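Trodano Reuse Study: Garment Sorting and Resale in Bodbridge
Student project report, Textiles and Materials Year 2
Jul 17, 2026

2. Method

Donated clothing was taken from the Haddad collection point in Bodbridge over one term. Each item was weighed, given a number and graded A (resale), B (repair) or C (fibre recovery). Grading followed the Brurkance sheet, with one change: pilling was scored separately from fading. In total 713 items were graded. Items under 14 g, mainly single socks, were left out.

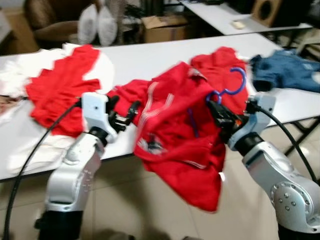 Fibre content was taken from the care label where one was present. Where the label had been cut out, the item was entered as unknown and no burn test was done. Knitwear was graded flat, as hanging stretches the shoulder seam and hides small holes near the collar.

3. Results

Grade A made up the largest share by number but not by weight. Heavy items such as coats and denim fell mostly into grade B, usually for a failed zip or a worn hem. Cotton jersey was the most common fabric in grade C. Stains at the cuff and underarm were the main fault – fading on its own rarely moved an item down a grade.

Of the grade B items, 19 were repaired and graded again. Most moved up to A. The exceptions were items with stretched ribbing, where the repair held but the shape did not return.
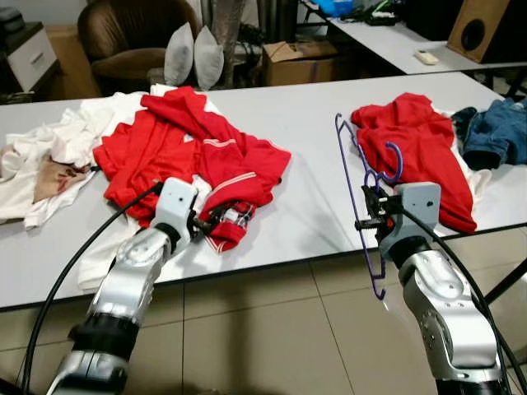 Figure 2. Red garment with white stripes and purple plastic hanger.

4. Limits of the study

The sample came from a single collection point and covers no winter donations. A second round is planned for October, when up to 600 items should be available. Two graders worked separately and did not compare scores until the end, so some drift between them is likely. Moisture content was not controlled, which affects the weights of wool items most. The weights in Table 1 should be read with this in mind.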